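8 de mayo de 2020

Cuaderno del taller, entrada larga porque llevo días sin escribir y se me acumula todo.

Anoche me puse a hacer el balance de la década que le prometí a Thilini – pensaba tardar dos horas y se me fue la noche entera, ¡y tan contenta! Saqué las libretas viejas de la estantería, las de tapa dura que compraba cuando vivía en Murnbridge, y fui pasando a una hoja grande lo que me parecía importante: mudanzas, trabajos, gente que entró y gente que se fue. A los 20 quería ser ilustradora y escribía con una letra minúscula que hoy casi no puedo leer.

Gaspard dice que el balance debería ir por temas y no por años. Lo probé y me lío (¿dónde pongo el año en Cudia, en trabajo o en amores?). Vuelvo a los años.

Pendiente: preguntarle a Rajitha si conserva las cartas de octubre, y comprar tinta sepia, que me queda un culín.

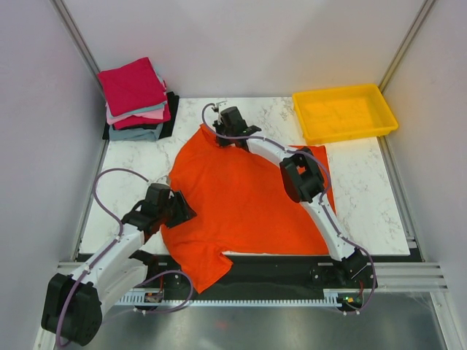

Del balance me falta la parte de la casa, que es la que más pereza me da. He cambiado mucho en eso: antes planchaba hasta los paños y ahora mi ropa vive más o menos como esa camiseta naranja, arrugada encima de la mesa y con una manga colgando por delante. Quiero dedicarle una rama entera del mapa, con dibujitos.

Dinesh pasa mañana a recoger la guillotina. Le enseño la hoja si me atrevo, y le pido el rotulador gordo para los títulos.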